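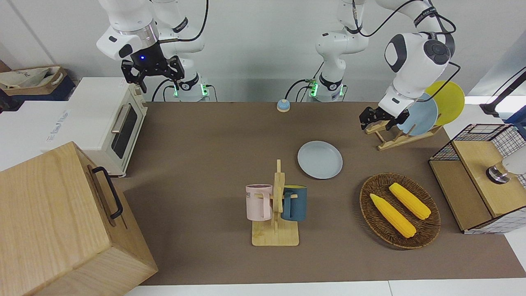
Mikurik Two-Arm Bench Cell

The Mikurik is a bench cell with two arms, supplied by Vestmont for laboratories and training centres that work on household handling tasks. It comes as a set: two arms, two grippers, one controller, the operator station and the Kvaran software licence. The table is not included.

Arms and mounting

Both arms stand at the back edge of the work surface and reach forward over it. Each has 6 joints and is fixed by a bolted base plate. The mounting pattern is the same left and right, so an arm can be swapped without drilling. Status lights near the foot of each arm show green when the drives are enabled and amber when the arm is held. Power and signal cables run along the outside of the links and can be replaced without opening a joint.

The bases should be set 460 mm apart, centre to centre. A wider spacing can be entered in the setup file, but the shared zone in the middle of the table becomes smaller and two-handed tasks suffer.

Grippers

The standard gripper has two fingers and is electrically driven. Fingertips are held by one screw each and are sold in packs of 4. The narrow tip is the better choice for plates standing in a rack, where the fingers must go down beside the rim. The wide tip holds mugs and rounded food items more securely. Grip force is set in the task file and can be changed between steps.

Work surface

A matt, plain-coloured mat is recommended. Glossy table tops give reflections that upset the camera calibration – this is the most common cause of support calls in the first month. Keep tall objects such as ovens and cabinets towards the sides, and enter them as blocked volumes before the first run. The controller does not detect them on its own.

Operator station

Tasks are taught by hand from a pair of Flelavero leader arms. The operator moves the leaders and the cell follows. Recordings are stored on the controller, which holds 300 episodes before the oldest must be exported. Export is by network or USB drive.

Known limits

The cell is not rated for liquids. Thin plates lying flat on the mat are difficult to pick up with the wide tip; use the narrow tip, or slide the plate to the table edge first. Speed is reduced whenever both wrists are in the shared zone, and this cannot be switched off.

Delivery and setup

Units are built to order and shipped in two crates. Installation takes one working day and includes calibration and a short course for two operators. Spare fingertips, cables and base plates are held in stock.

Technical questions before ordering: Asger Egilsson, Applications, Vestmont. Please state table size and mains voltage.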